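# Setting up a spill-wiping task for two-gripper demonstrations

Wiping a table is a useful test of where household robots stand. The motion is simple, the tools are cheap, and the result is easy to judge by eye. It is also harder to learn than picking up a cup, as liquid has no fixed shape and no handle. These notes cover how to lay out the task, record it with hand-held grippers and score what the trained policy does with it.

They assume you have a calibrated pair of grippers and have already recorded one rigid-object task. If not, start with Desta Chala's cup-stacking notes in the Lemma project folder.

## 1. Prepare the surface

Use a table with a plain top and clear the working half. A light colour is convenient for the operators, but plain water on white gives the wrist cameras very little contrast. What they pick up is mostly glare, and glare moves when the camera moves. Do not dye the water to get around this. A policy trained on blue water learns to wipe blue things.

Leave the room lights as they normally are. Kalkidan Yimer recorded her first Lemma batch under a diffuser, and the policy stopped reliably finding the wet area once the diffuser came down.

## 2. Make the spill

Pour from a low height and let the water settle before either gripper moves in. Vary three things between episodes:

- position on the table
- volume
- outline (one patch, or a patch with runs leading off it)

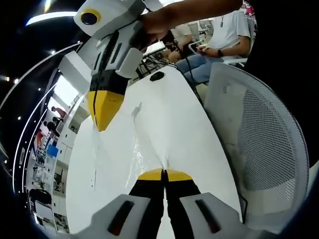

*Spilled water on the white tabletop, with both grippers over the table.*

Runs deserve their own share of the episodes. An operator sees that water is heading for an edge and deals with that side first. A policy trained only on compact puddles goes to the middle of the wet area and pushes more water outward.

## 3. Record the wipe

1. Start both grippers clear of the water, jaws open.
2. Pick up the cloth with one gripper. Keep the same hand for the whole batch.
3. Approach from the dry side nearest the table edge and draw the cloth inward.
4. Lift, refold against the second gripper and repeat.
5. Finish with one slow pass over the full area, then release the cloth.

Keep the strokes slower than feels natural. Fast strokes blur the wrist view at the moment the cloth meets the water – the part of the episode the model most needs.

Discard an episode if the cloth leaves the jaws. Recoveries are worth having, but record them as a separate batch with its own label.

## 4. Score the result

Press a dry paper towel over the area and weigh it before and after. Zihan Kang's script subtracts the two values and writes them to the episode log. Camera-based scoring was tried in September and dropped, as a thin film of water and a dry glossy surface looked too much alike.

## What to expect

The Lemma set holds 1,991 episodes, 448 of them with runs toward an edge. The resulting policy clears a compact puddle on a table it has seen before. On an unfamiliar table it usually finds the water and leaves a film. Refolding the cloth is still the weakest step, and in our last 14 trials it was completed cleanly in 2.

For a kitchen or a shop floor that is not good enough. A person with a cloth is faster and checks the floor as well – the policy has no notion that water may have gone over the side. Selamawit Hailu is adding floor-level episodes to the next batch, using the same labels as above.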